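## 4.2 附言字段与自动对账

跨境小额货款到账以后,收款方要把入账金额和自己的订单对上。金额相符的情况下对账并不困难,但本文所考察的通道中,金额往往不符:中间行扣费、汇率取值时点不同、买方把几张订单合并付款,都会使到账数与发票数出现差额。此时能够依赖的主要是付款报文中的附言字段。本节讨论附言的书写方式如何影响自动对账,费用与汇率差异已在上一节处理,不再重复。

样本来自付款机构 Pelard 与收款侧清算机构 Stanciu 之间的通道,收款商户均登记在 Stusisora。我们取 6 月的入账记录,剔除退款、工资代发和同名账户划转,保留以货物买卖为用途的付款。剔除后有 148 家商户留在样本内,其中 39 家在当月更换过订单编号规则,下文单独处理。这些商户多数没有专职财务,对账由店主或跟单员在每天收市后完成,遇到无法识别的款项,通常先挂在暂收科目下,等买方来信说明。

附言由付款人自行填写,Pelard 的付款页面只限制长度,不限制内容。我们把附言按可用程度分开看。最理想的是完整写出发票号的附言,对账程序可以直接命中。其次是写了发票号但有改动的,例如省去前缀、把字母 O 写成数字、在中间插入空格。再往下是只写货品名称的附言,这一类在日用品商户中很常见,因为买方下单时看的是商品页面,手边未必有发票。最后是与交易无关的内容,例如问候语,或者只写“货款”二字。空白附言归入最后一类。

对账程序使用 Potent 的匹配模块,参数保持出厂设置,没有针对本通道做训练。程序先按发票号精确匹配,未命中的再按金额区间和付款人名称缩小候选范围,最后比较附言与订单明细的文本相似度。候选订单的时间窗口设为入账日前 10 天。窗口再放宽时,命中的订单有所增加,误配也随之增加,而误配的处理成本明显高于漏配:漏配的款项仍在暂收科目里,误配的款项则可能已经触发发货。因此我们在两者之间偏向保守。

人工核对由 Shahla Ghaffari 和 Narendra Agarwal 分别完成。两人在核对时看不到程序的输出,只能看到入账记录、商户订单和往来邮件。意见不一致的记录由两人共同复核,复核后仍无法确定的,标为“不可判定”,不计入准确率的分母。这种处理会使准确率略为偏高,读者在与其他研究比较时应当留意。

从结果看,写有发票号的附言即使存在改动,程序也大多能够处理,剩余的错误集中在更换过编号规则的商户。新旧编号在这些商户的系统里并存,同一串数字可能对应两张订单,程序按录入先后取其一,没有给出提示。我们建议在匹配模块中增加编号冲突的检查,发现冲突时转入人工队列。这一改动不涉及报文格式,收款侧可以单独完成。

只写货品名称的附言则是另一种情况。它们的信息量并不低,店主凭经验往往一眼就能认出,但程序的命中情况不理想。原因之一是订单明细使用商户内部的品名,附言使用买方的说法,两者之间隔着翻译和习惯。原因之二是同一买方常常反复购买同类货品,名称对上了,仍不能确定是哪一张订单。

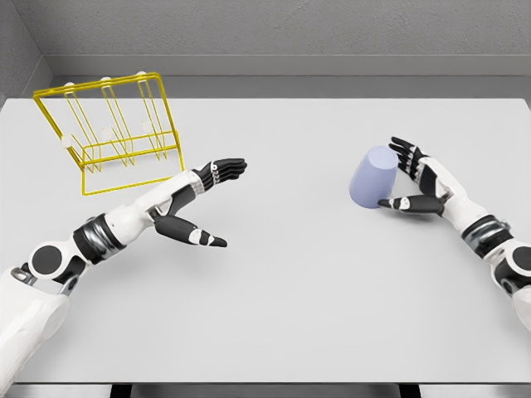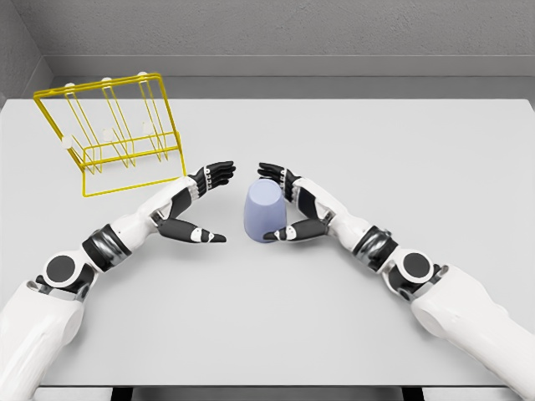 **图 3** 浅灰色台面及台面上的黄色碗碟架。

品名附言的匹配难点主要在于描述的粒度。买方写下的词可能是大类,也可能是某个外观特征,而订单明细里的品名通常是按材质、规格和颜色依次拼成的长串。以图 3 中的黄色碗碟架为例,买方可能写“碗架”“沥水架”,也可能只写“黄色架子”,在商户系统里对应的却可能是以颜色结尾的一条编码式品名。文本相似度对前两种写法给分偏低,对第三种写法又容易把同色的衣架、书架一并列为候选。若先把附言拆成颜色词与品类词,再分别与订单明细比对,候选范围会收窄一些,不过这要求商户的品名本身写有颜色,而样本中的商户做法并不统一。

同义词表可以缓解一部分问题。我们试用了由商户自行维护的词表,店主每处理完一笔挂账,就把附言里的说法登记到对应品名之下。词表的效果取决于登记是否及时,也取决于买方是否固定。对长期往来的买方,登记过的说法会反复出现;对一次性买方,词表几乎不起作用。词表还带来一个维护上的问题:商品下架后,旧的说法仍指向已停用的品名,需要定期清理。

另一种办法是在付款端解决,即由收款商户生成带编号的付款链接,附言由系统填入,付款人不能修改。Pelard 的接口支持这种方式,但买方从自己的银行发起汇款时不经过该页面,附言仍由其手工填写。合并付款的情形也不适合使用单张订单的链接。

本节的测算没有包含暂收款项占用资金的成本。Stanciu 按入账时间给商户记账,款项是否完成对账不影响其可用余额,因此挂账主要影响发货和开票,对商户的现金头寸影响较小。若收款机构要求对账完成后才释放资金,结论需要重新估计。4.3 节将在同一样本上考察合并付款的拆分规则。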